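Search reviews Type a word and press enter

Skiludau scene pack: a review after one long month

I bought Skiludau because our little group needed demonstrations faster than we could record them on the bench. It's a simulated tabletop with an arm, a gripper and a drawer full of household props, and you steer the arm yourself while it saves every move for training. I had used Wurkwood before and liked it well enough, so I came in a bit stubborn, I'll admit.

Setup took me one evening (and a pot of tea). By the end of September I had 348 saved runs, most of them picking up and placing, and I was having a lovely time!
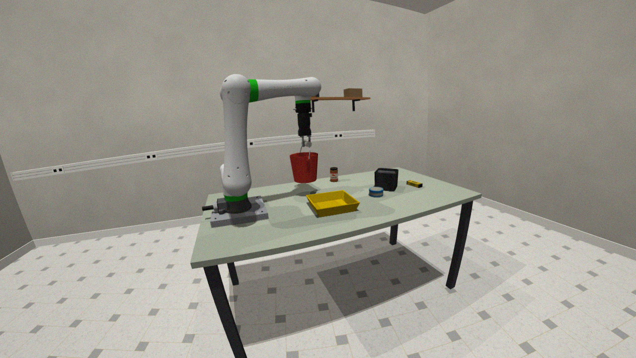 Page last changed: October, 4:15 pm

The bucket task is my favorite. You have to close the fingers on a thin wire handle and lift, with a jar, a tray and a few other things sitting close by, and my first 11 tries were all thrown out. Once I slowed down near the handle it got much easier — and the policy I trained on those slower runs was noticeably calmer too.

The props are nicely varied, and I like that the room has some life in it, with a shelf and a tiled floor instead of a gray void. Shadows are soft and pleasant. My grumbles are small ones. The export to Jornis format chokes on anything over 2000 frames, so long runs have to be split by hand, and the undo button throws away the whole run.

The license covers up to 3000 saved runs, plenty for us. Four stars from me, and five if they fix that undo button.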